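Film Distribution and Exhibition
Unit 5: Windows, Territories and the Sales Agent
Handout revised 11/12/2022

Read this before the seminar. It covers the path a finished feature takes from its first festival screening to the point where someone can watch it at home. You should already have read the chapter on production finance, as several terms used here (minimum guarantee, recoupment, negative cost) are explained there.

1. Who sells the film

A producer with a finished film rarely deals with every distributor directly. The usual route is a sales agent, who takes on the rights for most or all of the world and licenses them territory by territory. The agent is paid a commission on each sale and also recovers its expenses, such as market costs, screenings, posters and travel. Check whether those expenses are capped. In an uncapped agreement, a film can sell to many countries and still return nothing to its producer.

A distributor is the company that buys the rights for one territory and releases the film there. Some companies do both jobs, and the contract should say which hat they are wearing for each right.

2. What is being licensed

The word "rights" covers a bundle. The main ones are:

Theatrical - public screenings in commercial cinemas.
Non-theatrical - schools, airlines, ships, film societies.
Home video - discs, whether sold or rented.
Transactional on demand - the viewer pays for one title.
Subscription on demand - the viewer pays for a service.
Television - pay and free, usually treated as separate licenses.

Each right can be exclusive or non-exclusive and each has a term. A term of 7 years is common enough in our case material that you can use it as the default in the exercises unless told otherwise. Anything the contract does not grant is kept by the licensor, but only if the contract says so. Look for the reserved rights clause.

3. Windows

A window is the period in which a film is available in one form and held back from the others. The traditional order is theatrical, then transactional and disc, then pay television or subscription, then free television. The reasoning is that the customer who pays the most per viewing should be reached first.

Windows have become shorter and less uniform. A small release may now open in a few cinemas and appear on demand within weeks, or on the same day. Cinema owners have objected to this for as long as it has been possible, and a chain may refuse to book a film with a short window. Independent houses tend to be more flexible - they often have one screen and need a new title every week.
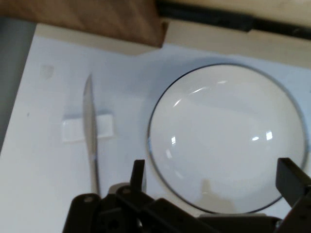
The holdback is the contract term that enforces the window. It obliges the licensor not to release the film, or allow it to be released, in a competing form before a given date. Holdbacks can also cross borders. A distributor in one country may ask that a neighboring country using the same language not release on demand first.

4. Case: Rumley

Rumley is a drama set in a fishing town, produced by Callevport and sold by Ekirix. It played its first festival in September and was licensed to five territories in the months that followed. The domestic distributor, Chuensuk, took all rights and planned a platform release: one city first, then more as the reviews came in.

Fanni Mészáros handled the domestic booking and has let us use her notes. Three points from them matter for this unit.

First, the opening weekend sold 2365 tickets. The plan had set 2000 as the level at which the film would widen to further cities, so it did.

Second, the on-demand date had been fixed before the opening. When the film did better than planned, Chuensuk wanted to move that date back and keep it in cinemas longer. The platform had already booked its promotional slot and declined. The film left most screens while it was still selling.

Third, two of the foreign distributors had agreed to follow the domestic on-demand date. They were tied to it as well.

5. For the seminar

Come with short written answers to the following. Half a page each is enough.

Should the on-demand date in the Rumley deal have been fixed, or set by a formula tied to box office? Draft the clause you would propose.

Which party loses most from a fixed date if the film does badly?

Ekirix charged its market expenses against all five territories together. Explain how this changes what Callevport receives from the strongest one.

Bring the sample license from Unit 4. We will mark up the holdback and reserved rights clauses in pairs.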